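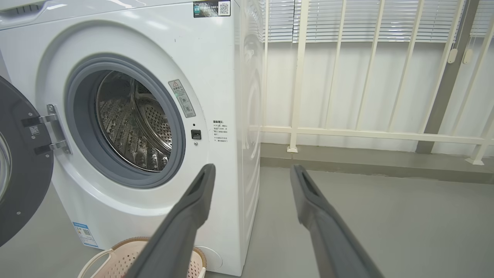 By a third-year student, Automation Lab, team Ankrah
2 min read

We use cookies to improve your experience. Accept | Manage

Our project compared two sets of gripper fingers, Coreser and Duven, on laundry and a front loader. The plan from February said towels. The plan was optimistic.

We logged 293 grasps. Duven's stiffer tips dropped 44, mostly at the gasket, a part designed by someone who dislikes robots.

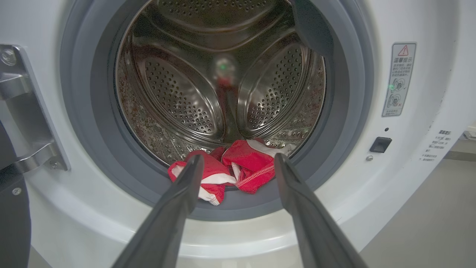 Coreser dropped fewer but was slower, and the Zurow controller froze 3 times, always during a demo. We recommend Coreser, and a different controller.

Comments (2)

gasketcase: Did you try socks?

tmill_ee: Same freezes here. Update the firmware.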